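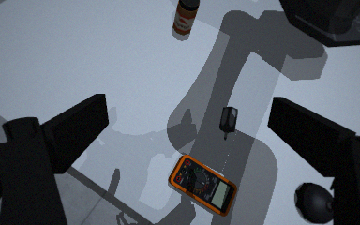

Search this site Search

What Does an Architect Do?

Look at the room you are in. Somebody decided how high the ceiling should be. Somebody decided which wall gets the window and which way the door swings. For many buildings, that somebody was an architect.

An architect plans buildings before they are built. The plans show where the walls go, how thick they are, and how people will get from one room to another.

Starting with questions

Architects don't usually start by drawing. They start by asking questions. Who will use the building? What will they do there? Where does the sun come up?

Fereshteh Pakzad is the architect who planned the public library in Darnton. Before she drew anything, she spent two days in the old library, watching where people sat. Children liked the corners. Older readers liked to be near a window but out of the sun. In the new library, the children's area has nine corners, and the big windows face north. In Darnton, north light is softer and doesn't shine straight into your eyes in the middle of the day.

Three kinds of drawing

A plan shows a building as if you lifted off the roof and looked straight down. Walls are thick lines. A door is often a thin line with a curve that shows how it swings.

A section shows a building as if you cut it from top to bottom, like a cake. You can see the floors, the stairs and the space under the roof.

An elevation shows one outside wall, seen straight on. Most houses have at least four.

Drawing small

A building won't fit on a sheet of paper, so architects draw to scale. That means everything shrinks by the same amount. If one inch on paper stands for four feet in real life, a wall 20 feet long is drawn five inches long.

Architects also make models out of cardboard, foam or wood. The cardboard model of the Darnton library had 45 tiny chairs in it. A model helps people who find drawings hard to read - and that includes plenty of grown-ups.

Who else helps?

Engineers work out whether the beams are strong enough. Other people plan the pipes and wires. Builders put it all together. The Darnton library's builder, Bleddyn Powell, found that one staircase left too little room for a book cart to turn, so the plan was changed and the stairs moved over.

Try it yourself

Measure your bedroom with a tape measure. On graph paper, let one square stand for one foot. Draw the walls first, then the door and the window. Cut your bed and desk out of another sheet, at the same scale, and slide them around until you like where they are.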